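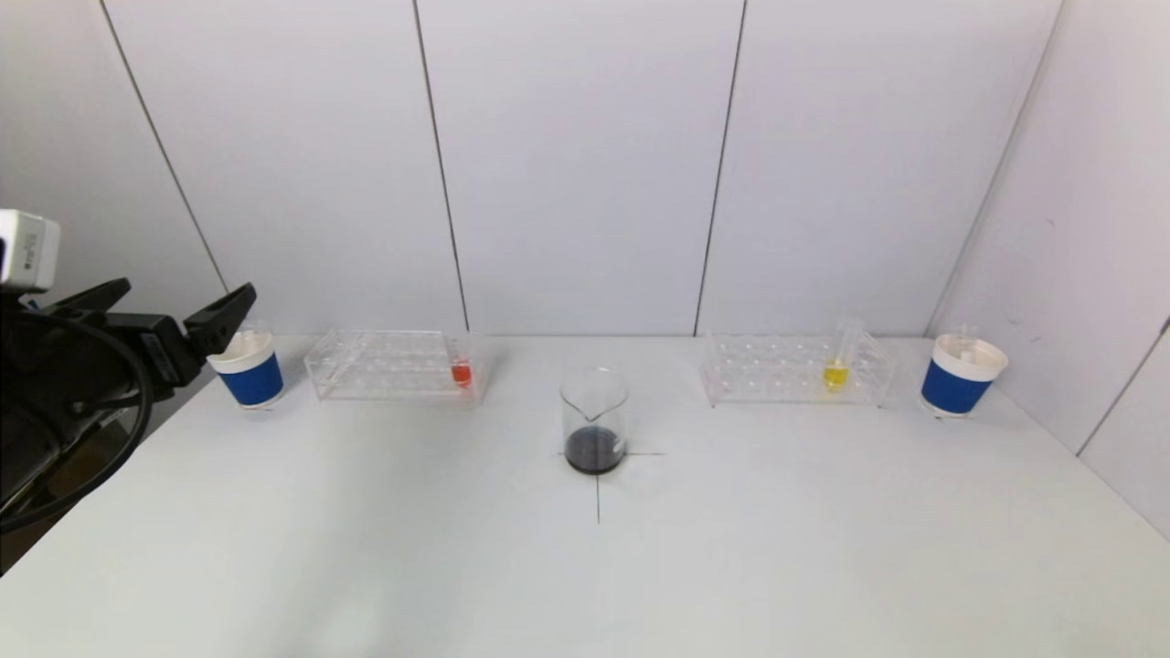 Racks, cups and beaker on the white table. The beaker stands on the cross.

How do you lay out a table for a color mixing station with test tubes?

Posted by Lu, 8 May 2019

I help run a Saturday science table for kids at our town library, ages seven to ten mostly. The activity is simple. There is one beaker of dark stock color in the middle, clear racks for the tubes, and paper cups for whatever is not in a rack. Kids take a bit of color, put it in a tube, thin it with water and compare shades with the kid next to them. The photo shows how I have the table set up, with the beaker on the lines I drew.

My problems are these.

1. The dark color looks black in the beaker. You only see that it is purplish where light comes through it. Kids keep asking for "the black one" and then they are surprised when it goes violet in the tube. I don't mind the surprise but I would like them to be able to see the color before they start.

2. I drew the lines in thin black marker so the beaker would go back to the same place every time. It works, but now the lines won't come off. The table belongs to the library. I tried dish soap and a sponge and it did nothing I could see.

3. I can't decide whether tubes should wait in the cups or in the rack. The cups tip if a kid leans on the table. The rack doesn't tip but then they can't tell which tubes are clean.

4. How much liquid should go in a tube? I have been putting in a small amount at the bottom, like the orange-red one in the rack, and some parents have said it looks stingy.

We get up to 40 kids over the morning, in groups, and I have one helper. Food coloring and water only, no chemicals. The tubes get reused. I would rather not buy much, but I have a little money left over from November if there is one thing worth getting.

Thanks for any advice. I have read the older threads on here about volcano tables and they didn't cover tubes.

Iona Rennie

I ran a table like this at a school for several years, so I will go through your points in order.

Dark stock. Your mix is too strong. A beaker a third full of near-black liquid will color far more water than your groups are going to use. Make the stock in a bottle the night before at the strength you have now, keep it behind the table, and put a weaker version out in the beaker. Pour a little into the beaker, top up with water, and hold it against a sheet of white paper. When you can see the paper through it, stop. You will have to refill more often but the refill is just stock and water, and your helper can do it between groups.

If you want to keep it dark for the surprise, then set out one finished tube of the thinned color in the rack as a sample. Kids will look at that and not at the beaker.

Lines on the table. Dish soap will not move permanent marker. Try rubbing alcohol on a cotton pad first, on a small spot near the edge where it won't show. Some white tops go dull or tacky with alcohol and you want to find that out in a corner. If the spot looks fine after it dries, do the rest with light pressure and change the pad often, otherwise you spread gray all over the place. Wipe with plain water after. Ask the library before you do any of this. They may have a cleaner they already use on those tables.

For next time, don't write on the table at all. Put down painter's tape in a cross and draw on the tape. It lifts off at the end of the morning. A cross is a good shape for it, by the way. I used to trace a circle around the base of the beaker and the kids could never see the circle once the beaker was near it. With a cross the lines stick out and they can steer to it.

Cups or rack. Use both, with one job each. Clean tubes go in the rack and used tubes go in the cup. Say it once at the start of each group and put a label on the cup. Used tubes get rinsed, so it matters less if that cup goes over. To stop it going over in the first place, put an inch of dry rice or clean aquarium gravel in the bottom. Paper cups are very light and the tubes make them top-heavy. Gravel fixed that for me completely. Change the cups when the rims go soft.

I would also move the cups away from the front. You have yours toward the back, so that part is fine as it is. Leave the front of the table clear for hands and for paper.

How much liquid. A small amount at the bottom is right for the start. They need the rest of the tube for water. If a child fills it halfway with color there is nowhere to go and the two shades look the same. The parents are looking at the tube before the water goes in. You could let the kids fill one tube up to the top at the end to take home, if you have caps.

One thing to buy: pipettes. A bag of plastic ones is cheap. Pouring from a beaker into a test tube is hard for a seven-year-old even with a spout, and most of your spills will come from that.

Bronden

Just use baby food jars. Tubes are a pain to wash and you can't get the stain out of the bottom. We switched two years ago at our place and I never looked back. Also put newspaper down.

Pesa

Agree with Iona on the pipettes and the tape. A few small things to add.

Dry erase marker drawn over the old line will sometimes lift permanent marker. Go over the line, let it sit a few seconds, wipe with a dry cloth. It took me two passes on a whiteboard. I have not tried it on a table top, so test it in a corner like she says.

Clear racks are hard to see on a white table, especially for kids who are excited and reaching. Slide a sheet of colored paper under the rack. Not under the tubes you want to compare though, those need white behind them or the shades look wrong.

Number the holes. A strip of masking tape along the front edge of the rack is enough. Then you can say "yours is three" and there is no arguing about whose tube is whose.

I don't agree about jars. With a jar you look through a lot of liquid and everything goes dark again -- same trouble as the beaker. A narrow tube shows the color much better. For the stain, soak them in warm water with baking soda as soon as you get home. If you leave them until Monday it is a lot more work.

Lu

Thank you both. Tested the alcohol in a corner with the librarian watching and it came out fine, so I will do the rest after this Saturday and use tape from then on. I have ordered pipettes. Bronden, we don't have any jars, but I will put paper down.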